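Housekeeping Operations I
Unit 4 Handout: Bed Linens and Laundry Flow
Instructor: Jovita Magaña

Read this before the April practical. Bring it with you, along with the stock sheet from Unit 3.

1. Terms

Par level. One par is the linen needed to make up every bed in the house once. A property that runs at three par has one set on the beds, one in the laundry and one on the shelf. Small inns often try to get by on two, and they run short the first time a washer goes down.

Thread count. The number of threads, lengthwise and crosswise, in one square inch of cloth. Above a certain point it tells you very little about how long a sheet will last. Look at the fiber and the weave first.

Percale and sateen. Percale is a plain weave, one over and one under. It feels crisp and stands up well to hot washing. Sateen floats several threads over one, so it feels smoother and snags more easily.

Heather. Yarn spun from fibers of different shades, usually gray and white. Heather cloth hides lint and light marks better than solid colors do, so inspect it under good light.

2. White, solid or patterned

Most hotels stay with white because it can be bleached and any sheet matches any other. Guesthouses and staff residences often use stripes or solids. Patterned linen has to be sorted by color, and a torn sheet can't be replaced from the general shelf. Stripes do have one practical use in training: if the stripe runs crooked, the sheet is on crooked, and you can see it from the door.
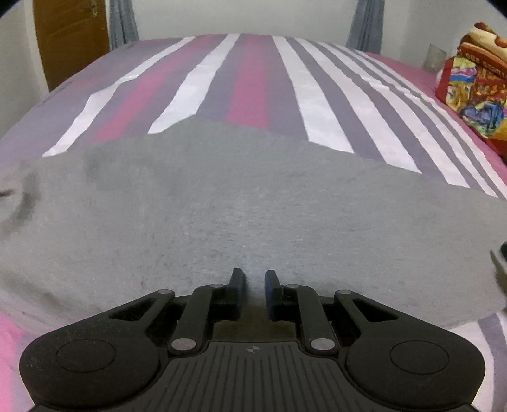
Fig. 4.1. Striped sheet with a heather-gray cloth laid over it.

3. Stripping and sorting

Take pillowcases off first, then the top layers one at a time. Do not pull everything into one bundle. Small items get lost that way, and so do guests' belongings. Shake nothing. Fold soiled areas inward and carry the linen away from your uniform.

Sort into whites, colors, and stained pieces. Stained pieces go in a separate bag and are treated the same day. Protein stains such as blood and milk start in cold water. Hot water sets them.

4. Worked problem

The Witwood is a guesthouse with 28 beds. It holds three par of flat sheets, one flat sheet to a bed. At the last count, 9 sheets were pulled as torn or permanently stained.

Sheets at full par: 28 x 3 = 84
Sheets in use after the count: 84 - 9 = 75
Sheets to order to return to par: 9

The supplier sells only in packs of 12, so the order is one pack and the house ends up 3 over. Record the extra sheets - do not leave them off the sheet because they weren't planned.

5. For next class

Work the same problem for a house with 34 beds at four par. Then read the section on dryer loads. Solomiia Hrynyshyn will run the folding station, and groups will rotate through it in the order on the sign-up sheet. Closed shoes are required in the laundry room.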